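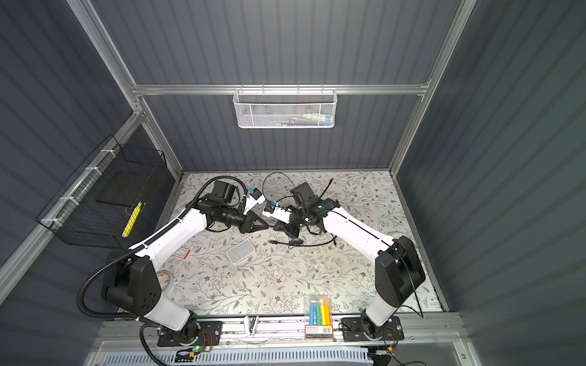 Spare leads wanted, Covbridge

Drawer full of old chargers? Bring them in. The Drirby lead swap is back in March, doors 2 pm, same side entrance. Over 300 leads and plugs went to new homes last time, says organiser Gobnait Brennan, and she wants more. Phone chargers, adapters, router cables, extension leads if the flex is sound. No bare wires please. No batteries either, the tip takes those.

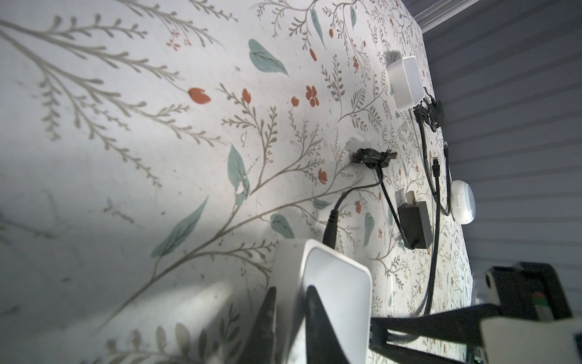 Issue 26, page 2

Tie each one up before you come, twist tie or string will do. Label it if you know what it's for. Most people dont. Vojtěch Krajčí will be testing plugs at the door, expect a queue.

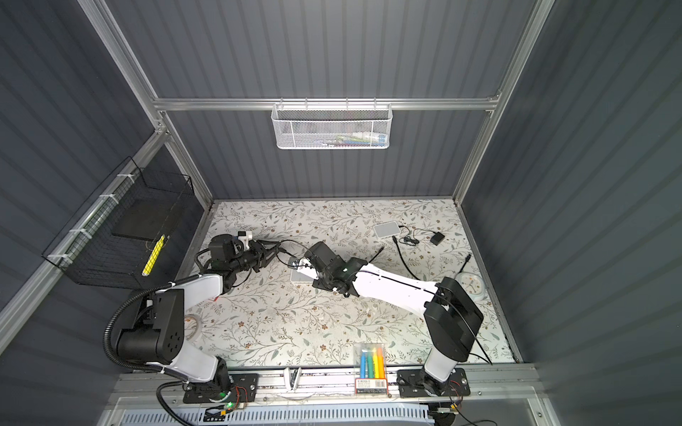
Tea and sorting from 4 pm. Anything unclaimed by then gets boxed up for Temik, who take odd plugs and pay the postage. Helpers needed for the sorting, 17 signed up so far. Wipe-clean covers for the tables also wanted, something like the white one with the leafy vines would be ideal as small bits show up on it. Plain is fine to. Offers to Krishnamoorthy Chowdary, or leave a note at the Yordanov counter.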